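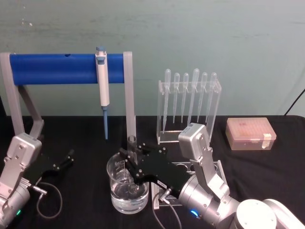 A micropipette on its stand and a rack of transfer pipettes.

Haworth Street Crossing Study Moves to Second Phase

The Wallalgate Office of Street Safety has begun the second phase of its review of pedestrian and bicycle crossings on Haworth Street, the main route between the Custormont neighborhood and downtown. The announcement was made June 9, 2022, at the regular meeting of the Street Safety Board.

The first phase, which opened in January, looked at police crash reports for 18 intersections. Staff identified 11 where a turning vehicle had struck a person walking or riding in the crosswalk or bike lane. Four of those intersections will receive temporary changes this summer, including painted curb extensions, flexible posts and a longer walk signal.

"Most of these collisions took place at low speed, during a right turn, in daylight," said Tia Yeoman, who directs the study. "The injuries were serious all the same, and several families have asked us to act before the full report is finished."

Work will start at Haworth and Kavau Avenue, where the bike lane now ends short of the intersection and riders must merge with turning traffic. The lane will be carried through to the stop line and marked in green. Parking on the north side of the block will be removed for the length of seven spaces. Delivery access will be kept on the south side – businesses on the block have been notified by letter.

Terence Birkett, the city's traffic engineer, told the Board that signal timing at the remaining locations will be checked by the end of the season. Board member Lionel Gosling asked that drivers' sight lines at the Custormont library entrance be added to the work plan, and the request was approved.

Residents who have witnessed a near miss on Haworth Street are encouraged to report it to Tolera Seyoum at the Office of Street Safety, by phone or in person. Reports may be made without giving a name. Spanish-language assistance is available from Cristian Quintero at the same office.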